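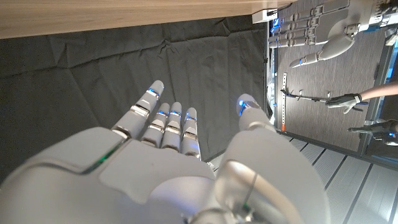

About these notes

Hi, I'm Babatunde Wike, and this is the readme for Brirkden, my folder of notes on tables and the cloth that goes under and around them. It started with one light wood tabletop and a dark charcoal-gray sheet that would not stay smooth (it still creases if you so much as look at it!), and it grew from there.

What's in the folder

There are 50 short text files, one per setup. Each one tells you what the top is like, what fabric went with it, what the floor was, and anything screwed or clipped to the edge. I got a bit carried away with brackets, so expect more on those than you probably wanted. Files marked Paewai are the older ones from February, and the Bramia ones are newer and much tidier.

How I write things down

Colors are plain words, so "charcoal" and "light wood" and never paint codes. Creases get a score from 2 to 50, which made sense to me at the time – sorry. If I wasn't sure what a fabric was made of, I left that line blank.

Known problems

Three files from Sisthorpe have the carpet listed as the cloth. I know which ones, I just haven't fixed them yet.

Using it

Copy whatever you like. If you spot a mistake, send me the file name and the line.

Last edited August 25, 2024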